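Questions people send me about the Lollov Reader

What is it, exactly?
My little book on Bognár, a film I've seen way too many times! It has 8 essays, each one taking on a single idea (memory, guilt, that sort of thing).

Do I need to know any philosophy?
Nope. If you can sit through the movie, you're fine.
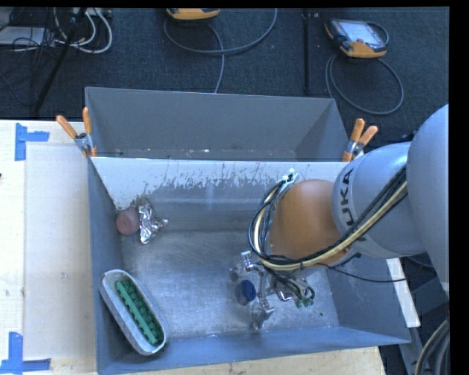 Will there be a second book?
Yes, and I'm already 300 pages into the draft. It's on machines in movies and whether we can blame them for anything. Picture a big gray and orange arm reaching down into a metal bin: do we say it "wants" something? I go back and forth.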